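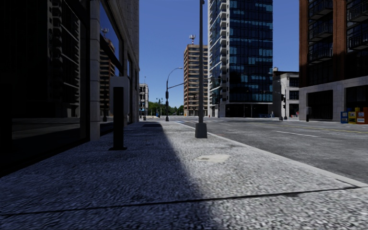 Pultard rail safety campaign goes into schools this October

Aug 4, 2022

I've been banging on about level crossings to anyone who'll listen for years now, so you can imagine how pleased I am to be writing this one! From October, our Stand Back campaign will be visiting 16 secondary schools in and around Pultard, and every Year 9 pupil will get a proper morning on staying safe near the railway.

If you live on the Kamath side of town you'll know the foot crossing I mean. Kids use it as a short cut to the shops, and on a nice evening there's often a group hanging about by the gates (I did the same at their age, and I still go cold thinking about it). Drivers on the branch line keep telling us about youngsters on the track, and two of them, Anil Rodrigues and Revathi Mathew, have agreed to come into the schools and talk about what it's like from the cab.

Anil has been driving for 16 years and he doesn't dress it up. "I put the brake on and then I just have to sit there," he told me. "The train stops when it stops. I'd like them to hear that from me in a classroom."

Each morning runs for 2 hours. There's a talk, a short film made with pupils at Foltier Academy, and then a bit where they work out for themselves how far a train travels while you're tying your shoelace. We tried it on six teachers before the end of term and they all got it wrong, me included when I had my go!

We're also printing 3000 pocket cards with the number to ring if you see someone on the line. Brokik, the print firm on Station Parade, is doing them at cost, and I owe Magnus Galbraith there a very large drink. Thenmozhi Gounder at the youth club will have a stack on her front desk, so do pop in and grab some, even if your own children are long grown up.

Parents can come too. We're holding an evening version at the Kamath Hall on the first night of the tour, doors at 6, free tea, and you don't need to book. Bring your teenagers if they'll be seen with you.

Schools that haven't signed up yet can still get in touch, and I'll do my best to squeeze you in before Christmas.

Arlo Hutchins
Campaign organiser, Stand Back Pultard

Notes to editors: Anil and Revathi are both available for interview, and so am I, most mornings. Please ask for me by name at the Stand Back office. Copies of the film can be sent on request.

ENDS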